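Flukholm Veterans Hall – walk-through before member meetups
Checked by Thu Kim, 28 Mar 2023

Front entrance ramp: OK. Handrail tight on both sides.
Exit signs: both lit. Back door sticks – needs planing.
Fire extinguishers: 2 on the wall, tags good through December.
Posted capacity: 73. The old card by the kitchen still says 171. Take it down.

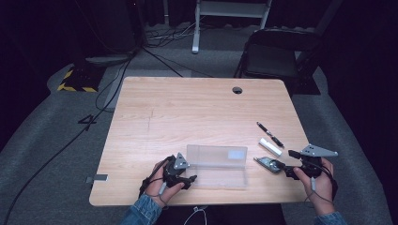 Coffee station: cord runs across the walkway. Move the urn to the Suvow Room side.
Restrooms: grab bar loose in the second stall. Out of order until fixed.
First aid kit: restocked, 9 cold packs.
Parking: one accessible space needs repainting.

Open items go to Casimiro Tejada. Recheck the grab bar and back door before the next family breakfast.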